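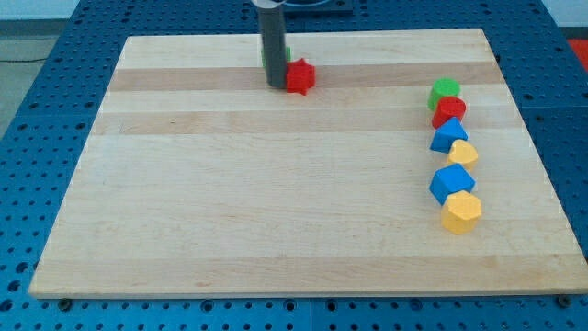

Oiling a wooden board without ruining a weekend

A striped board made of glued strips looks splendid on the day you buy it and like a doormat by January. Oil fixes most of this.

1. Clear the top. Toy blocks, post, whatever has settled there. Things left on a board during oiling leave a perfect outline of themselves, and you will get to admire it for years.

2. Sand along the strips, never across. Start with 120 grit if it's rough, then 240. Stop when you're bored, then do 5 more minutes.

3. Wipe off the dust with a barely damp cloth and let it dry.

4. Rub in a thin coat of food-safe oil. Thin. Lorraine Lockyer in Dindavthorpe poured hers on like gravy and had a sticky board until spring.

5. Wait 2 hours, wipe off the extra, repeat. Don't forget the front edge, where everyone looks and no one oils.

Lay oily rags flat outdoors to dry. Bunched up, they can catch fire.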